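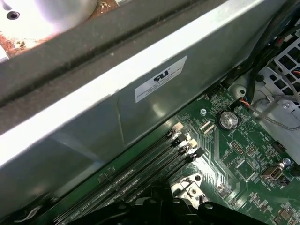
Home | Data cards | Equipment planning | Releases | Contact

# Getari Desktop Disassembly: Data Card and Procurement Notes

## Purpose

This card accompanies the Getari recordings of robotic work on desktop computers. It is intended for departments preparing an equipment bid for a similar cell. Readers concerned only with file formats should consult the release notes.

## Contents

The release holds 400 episodes recorded on 13 donor computers. Each episode includes a wrist view, a fixed view, joint positions and gripper state. Episodes in which the operator stopped the arm are retained and marked `halted`.

## Equipment to be budgeted

Bids should list the following as separate lines:

- arm, controller and mounting hardware
- gripper, with one spare set of fingers
- wrist camera and fixed camera
- work table of aluminium extrusion
- printed fixtures, including material for reprints
- donor computers and replacement parts
- recording workstation and storage

Fixtures were under-budgeted in the first Getari bid. The plate was redesigned twice after the arm had been installed, and the printing costs fell to the general consumables account. Okafor, the successor project, has given fixtures a line of their own.

Donor computers should be bought as a mixed lot. Cases differ in the placing of drive cages, cables and power supplies, and a single model will not exercise the arm's reach adequately.

## Lead times

The arm was supplied through Idico nine weeks after the order was placed. Cameras and extrusion came from existing stock. The donor lot was released by Tena in February. Installation and calibration occupied a further eight working days, during which no recording was possible. 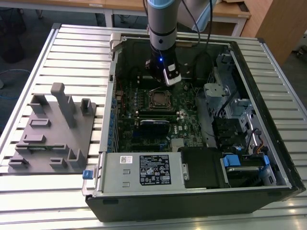 **Should the work table be ordered before the arm?**

Order the arm first and confirm its base pattern and reach in writing. The table can then be cut to suit, and the fixture plate positioned where the gripper can reach both it and the open case.

## Recurring costs

Gripper fingers and cables are treated as consumables. Donor computers are withdrawn when a socket or clip no longer holds its part. Service cover for the arm is renewed annually and should be charged to the operating budget, separately from the capital bid.

## Enquiries

Requests for the bid template should be addressed to Ladan Babaei, Equipment Planning. Quotations are not shared outside the institution.

Contact | © Getari Project | Back to top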